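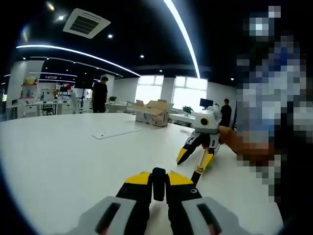
Fudwood / Threads / Workspace

Liam Egan
June 9, 2021

1/ We have now been three months at the big white table, so I want to write down what I learned about sharing one table with other people. We moved in March.

2/ First rule: the cardboard box stays open. If you close the flaps, people put their cups on top, and then it is not a box anymore, it is a second table.

3/ Second: every flat board and every small piece goes back before lunch. I lost one small part last month and I searched for it 40 minutes. It was in my sleeve.

4/ A white top was the best choice we made. Dark screws show very well on it. White parts, not so well. For these I put a sheet of blue paper under my work.

5/ We paid 457 for the table, used, from a shop called Negri. A new one of the same size was 1000. The legs needed a little repair, but the top was clean.

6/ Plants: yes, but not on the work table. Ours are on the desk by the window and on the counter. They get their light and I don't get soil in my things.

7/ The same for the computer monitor. It has its own desk near the windows. Before, in the Ernia room, we had everything together and I was always moving cables with my elbow.

8/ Somebody asked me if it is better to stand or to sit. At this table I stand. After two hours I go for a walk and then I stand again.

9/ Next I want to buy a mat for the floor. If you have one that you like, please write me which.

Threads Profile Search Log in

© 2021 Fudwood · Contact · Back to top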